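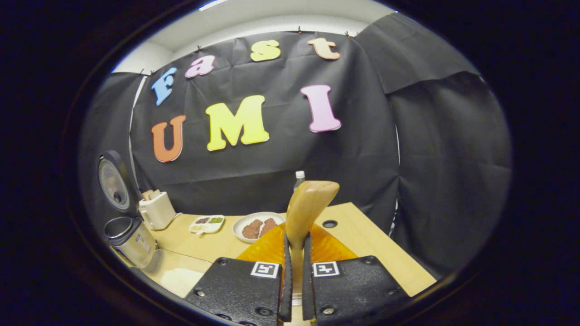 *Foam letters on the black backdrop*

**gbaidoo_c:** Skutden trail in May: is the upper ford passable? My map shows 210 feet of gain after it.

**talus2:** Passable at 7 a.m., knee deep by afternoon. Carry poles.

**Undska_Ned:** Disagree on poles. Use the log 2 bends upstream.

**talus2:** That log is rotten at the north end. I would not put weight on it.

**Undska_Ned:** It held me and a full pack last May.

**gbaidoo_c:** Going early, with poles. Will post the depth. Cecilia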